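Guides > Laundry Room > Danaston Washer Handbook > Section 2: Sorting and Getting Ready to Load

Section 2: Before the First Load

14 comments | 80 shares
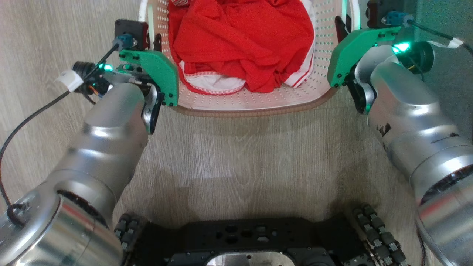
Most of the calls we get at Janmont in the first month after delivery have to do with what went into the drum and very little to do with the washer, so we've put this section ahead of the one on programs, and we hope you'll read it with a cup of something nearby. Sorting takes a few minutes and saves a good many shirts. The piece to watch for is the one that mixes a strong color with white, like the red garment in the basket with its white waistband and white trim, where the dye and the thing it would most like to stain are sewn together for life. A piece like that doesn't belong with the reds and it doesn't belong with the whites either. It wants a cool wash, a short one, and a little attention at the end. Steps 5 through 9 are written with exactly that kind of garment in mind.

Getting the basket ready

1. Set your basket on the floor with enough room on both sides to make piles. Laminate and tile are fine for this. If you're sorting on carpet, put down an old sheet first, as lint and grit will work their way into the pile.

2. Wipe the inside of the basket with a barely damp cloth. A basket with holes in the sides lets air move through the clothes, which is a fine thing, but fluff does collect around the holes and it likes to ride along to the next load.

3. Leave the basket uncovered if anything in it is damp from the gym or the rain. Don't leave damp colors bunched up overnight. Spread them over a rack until you're ready.

Note: The basket sold with the Danaston (the Flonda model) is meant for carrying clothes. Please don't stand on it to reach the detergent shelf, however tempting that may be.

Sorting

4. Make your piles by color first: whites, pale colors, bright colors, darks. If you have very heavy things, such as jeans or bath towels, pull those out into a pile of their own, so that they don't beat up the lighter clothes during the spin.

5. Go through the bright pile again and take out anything with white trim, piping, cuffs or a white waistband. Check the care label on each one. If the label says to wash separately, wash it separately, at least until the dye has settled down.

6. Test for loose dye. Wet a hidden spot on the inside of a seam, press a white cloth against it and hold it there while you count slowly to twenty. If color comes off on the cloth, the garment gets a wash to itself. If the cloth stays clean, it may go in with similar colors on Cool.

7. Shake each piece out and turn it right side in or inside out, as the label asks. Clothes dropped in as a ball tend to come out as a ball — somewhat cleaner on the outside than in the middle. Empty pockets and tie drawstrings in a loose bow.

Caution: Never put bleach on a colored garment to brighten up its white parts. It will spread through the fabric and leave pale patches that can't be put right.

Loading

8. Place the clothes in the drum one at a time, loosely. You should be able to slide your flat hand in above the load. If you can't, split it into 2 loads.

9. For mixed red-and-white or navy-and-white pieces, turn the dial to Cool, press Short, and lower the spin by one step. Use half the usual measure of liquid detergent.

10. Close the door until it clicks and press Start.

11. Take these pieces out as soon as the program ends. Wet dye resting against wet white fabric is how most pink waistbands come into the world. Hang the garment so that the white part isn't lying under the colored part.

Note: If a little color has crept into the trim, don't tumble dry it. Heat will set the stain. Rinse it in cold water right away, wash it again on Cool and look at it in daylight before you decide what to do next.

Caution: Keep children and pets away from the open drum, and look inside before every load, even when you're in a hurry.

Section 3 covers the detergent drawer and its three compartments, along with the small filter behind the lower panel.

This section was prepared by Hanna Czarnecka, Janmont Home Care.

Comments

Mieczysław Szczepańska
Thank you for step 6. I had been testing on the outside of the hem like a fool, and now I have a sweater with a faint ring on it. Does the cloth test work for wool too?

Hanna Czarnecka
It does, but please dab very gently and don't rub, or the wool may felt. Cold water only!

Ye
Mine doesn't have a Short button next to Cool. Is it an older panel?

Hanna Czarnecka
Yes, on the older panel you hold Cool down for 2 seconds and the short program comes on. I'll ask to have that added to step 9.

towelsfirst
Pink waistband owner checking in. Second cold wash got most of it out, you can only see it by the window now.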